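Suche im Projektarchiv Suchbegriff eingeben Los

Projektbericht: Beschaffungsplanung für einen Messplatz mit handgeführten Greifern
Studentisches Projekt, Standort Wudau
Stand: 18. Januar 2026

2 Kommentare · 187 Aufrufe · Teilen

1. Wie wir zu dem Thema gekommen sind

Als wir im Oktober mit dem Projekt angefangen haben, wollten wir eigentlich über Greifstrategien schreiben, und in unserer ersten Gliederung kam das Wort Einkauf überhaupt nicht vor. Dann haben wir in Wudau die ersten Nachmittage mitgearbeitet, haben Kabel gesucht, Ladegeräte geteilt und auf freie Tische gewartet, und so langsam ist uns gedämmert, dass die spannendere Frage für uns eine andere ist: Was braucht man wirklich, wenn man so einen Messplatz von Grund auf ausstatten möchte, in welcher Reihenfolge kauft man es, und wie schreibt man den Antrag so, dass am Ende auch die Kleinteile darin stehen? Unsere Betreuung fand die Idee gut (zum Glück!), und so ist aus dem Thema dieser Bericht geworden.

Gedacht ist er für die Gruppe, die nach uns am Standort Flevcombe einen zweiten Platz aufbauen soll. Wir haben uns bemüht, alles aufzuschreiben, was wir selbst gern vorher gewusst hätten, und bitten um Nachsicht, wenn wir dabei an manchen Stellen etwas ins Erzählen geraten.

2. Was zum Platz gehört

Die Greifer selbst nimmt jeder zuerst in den Blick, und das haben wir auch so gemacht. Wir arbeiten mit zwei Händen und also mit Paaren: links ein Gerät, rechts ein Gerät. Auf den Gehäusen sitzen quadratische Marker in Schwarz und Weiß, und die gehören für uns ganz klar in die Bestellung hinein, auch wenn man sie im Prinzip selbst drucken kann. Unsere ersten Eigendrucke auf gewöhnlichem Papier haben sich an den Ecken gelöst, und einen halben Nachmittag haben wir nur damit verbracht, sie gerade wieder aufzukleben.

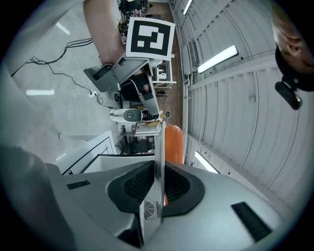
Beim Strom haben wir uns in der ersten Fassung des Plans kräftig verschätzt. Wir hatten eine Steckdosenleiste je Tisch angesetzt und dabei völlig vergessen, dass auch jemand mitten im Raum arbeiten möchte und dass Ladegeräte die unangenehme Eigenschaft haben, immer gleich den Nachbarplatz mit zu verdecken. In der zweiten Fassung stehen deshalb 5 Leisten, dazu Kabelbrücken für die Laufwege und ein Satz Klettbänder. Die Klettbänder waren der billigste Posten der ganzen Liste und sind trotzdem der, für den wir am häufigsten gelobt wurden.

Zur Grundausstattung zählen wir außerdem:

Tische mit heller Oberfläche, mindestens einer davon frei verschiebbar
Bürostühle auf Rollen
ein Schrank, den man abschließen kann
Regalfläche für alles, was gegriffen werden soll
Ersatzfinger für die Greifer
ein Satz kleiner Schraubendreher, beschriftet

Das mit der Beschriftung meinen wir ernst. Unser Satz ist in den ersten Wochen zweimal in eine andere Werkstatt gewandert und nur einmal vollständig zurückgekommen.

3. Verbrauchsmaterial und Requisiten

Ein Kapitel, das im Antrag der Vorgruppe gefehlt hat, und wir können gut verstehen, wie das passiert. Wer an Technik denkt, schreibt Technik auf, und Geschirr, Flaschen und Gemüse kommen dann eben aus der Teeküche oder aus dem eigenen Rucksack. Das geht eine Weile gut, und dann fehlen in der Teeküche die Teller, und es gibt (verständlicherweise) Ärger mit den Leuten vom Stockwerk.

Wir haben darum einen eigenen Posten für Requisiten angelegt und ihn noch einmal unterteilt: Dinge, die bleiben, und Dinge, die verbraucht werden. Zu den ersten gehören Teller, Becher, Dosen und leere Flaschen. Zu den zweiten gehört alles Frische. Eine Karotte hat für unsere Zwecke sehr angenehme Eigenschaften - sie ist länglich, sie wird zu einem Ende hin dünner, und sie kostet fast nichts -, aber nach ein paar Tagen wird sie weich und greift sich anders. Wer Vergleichswerte braucht, muss also nachkaufen, und zwar möglichst immer die gleiche Größe, was auf dem Wochenmarkt gar nicht so leicht ist.
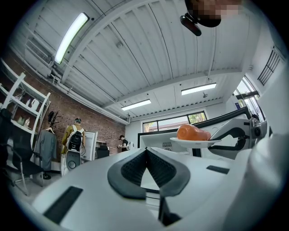

Für die Abrechnung empfehlen wir, die frischen Sachen über eine kleine Barkasse laufen zu lassen. Jeden Bund Möhren einzeln durch das Bestellsystem zu schicken, haben wir einmal versucht. Der Vorgang trägt bei uns die laufende Nummer 703 und war zum Redaktionsschluss dieses Berichts noch in Bearbeitung, die Möhren haben wir in der Zwischenzeit zu Suppe gekocht.

4. Angebote und Lieferzeiten

Wir haben zwei Anbieter angefragt, Ekeck und Górecki, und beide haben uns sehr freundlich behandelt, obwohl wir von Anfang an gesagt haben, dass wir Studierende sind und nichts unterschreiben dürfen. Ekeck bietet die Greifer als fertiges Paar an, mit Markern, Ladegerät und einem Koffer. Górecki verkauft einzeln und ist dadurch auf den ersten Blick günstiger, nur kommen dann Halterungen, Ersatzfinger und Versand jeweils extra dazu. Wir haben eine ganze Weile gebraucht, bis wir die beiden Angebote überhaupt in eine gemeinsame Tabelle bekommen haben.

Bei einem Paar Ersatzfinger lag der Unterschied am Ende bei 187 Euro, wenn man Versand und Halterung mitrechnet. Das klingt nach wenig, aber Finger sind Verschleißteile, und über ein ganzes Jahr kommt da durchaus etwas zusammen. Unsere Empfehlung lautet darum: die Greiferpaare komplett bei Ekeck kaufen, die Ersatzfinger gleich mit in dieselbe Bestellung nehmen und bei Górecki nur das Befestigungsmaterial holen, mit dem wir sehr zufrieden sind.

Zu den Lieferzeiten noch eine herzliche Bitte an die Gruppe in Flevcombe: Fragt schriftlich nach und lasst euch ein Datum geben. Wir hatten am Telefon mehrfach ein freundliches "demnächst" bekommen und haben daraus in unserem Zeitplan jedes Mal optimistisch die nächste Woche gemacht.

5. Große Gegenstände und der Platz drum herum

Bei den großen Stücken, also Kühlschrank, Regal und was man sonst aus einer Küche kennt, haben wir lange überlegt, ob neu oder gebraucht. Wir sind bei gebraucht gelandet und würden es wieder so machen. Ein kleiner Kühlschrank reicht vollkommen, wenn er eine Tür hat, die weit aufgeht, und einen Rost, den man herausnehmen kann. Wichtiger als das Gerät ist die Fläche davor. Wer mit zwei Greifern vor einer offenen Tür arbeitet, braucht Raum für die Ellenbogen, und die anderen im Raum brauchen einen Weg, auf dem sie vorbeikommen, ohne dass jedes Mal alles unterbrochen wird.
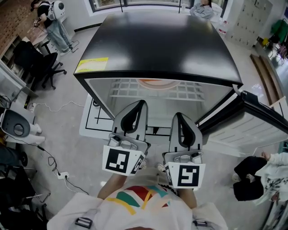

Schwarzes Klebeband für Bodenmarkierungen gehört auf jeden Fall in den Antrag, und zwar eine Sorte, die sich rückstandsfrei ablösen lässt. Wir würden außerdem vorschlagen, die Markierungen auf eine Matte zu kleben, die man zusammenrollen und an anderer Stelle wieder auslegen kann. Das schont den Boden, und beim Umzug nach Flevcombe müsste man nicht alles neu ausmessen.

Ein Wort noch zu den Tragegurten, die bei uns in der Planung zunächst unter "Sonstiges" verschwunden waren. Wer etwas auf dem Rücken trägt, und das über mehrere Stunden, ist für jede Verstellmöglichkeit dankbar. Unsere Gruppe ist recht unterschiedlich groß geraten, und ein Gurt, der dem einen gut sitzt, schneidet der anderen in die Schulter. Im neuen Plan hat die Position eine eigene Zeile und einen eigenen Betrag bekommen, samt Ersatzschnallen. Beim Anprobieren sollten möglichst alle dabei sein, die später damit arbeiten.

Garderobe und Schließfächer haben wir nicht mit eingeplant, weil in Wudau beides schon vorhanden war. In Flevcombe wird man danach fragen müssen. Im Winter liegen sonst die Jacken auf den Tischen, und wir sprechen da aus Erfahrung mit unserem früheren Seminarraum!

6. Reihenfolge der Beschaffung

Nach vielem Hin und Her schlagen wir diese Reihenfolge vor. Zuerst Strom, Tische und Schrank, damit alles Weitere einen Ort hat. Danach die Greiferpaare mit Markern und Ersatzfingern in einer gemeinsamen Bestellung. Die Requisiten kommen während der Lieferzeit, dann ist auch für die Wartenden etwas zu tun. Den Kühlschrank ganz zum Schluss, denn er steht sonst wochenlang im Weg und wird, wie bei uns geschehen, in kürzester Zeit mit privatem Joghurt gefüllt.

Eine Reserve haben wir ebenfalls angesetzt, und wir möchten die nächste Gruppe ermutigen, sie im Antrag offen so zu nennen. In unserer ersten Fassung hatten wir sie etwas verschämt auf die anderen Posten verteilt, und bei der Durchsicht ist das natürlich sofort aufgefallen.

7. Offene Punkte

Noch nicht geklärt ist, wer die Wartung bezahlt, wenn beide Standorte sich Geräte teilen. Auch die Frage nach einer Versicherung für den Transport zwischen Wudau und Flevcombe liegt noch bei der Verwaltung. Die Tabelle mit den beiden Angeboten liegt im gemeinsamen Ordner, die Spalte für den Versand bei Górecki muss vor der Bestellung noch einmal aktualisiert werden.

Gefällt mir (5) · Kommentare (2) · Teilen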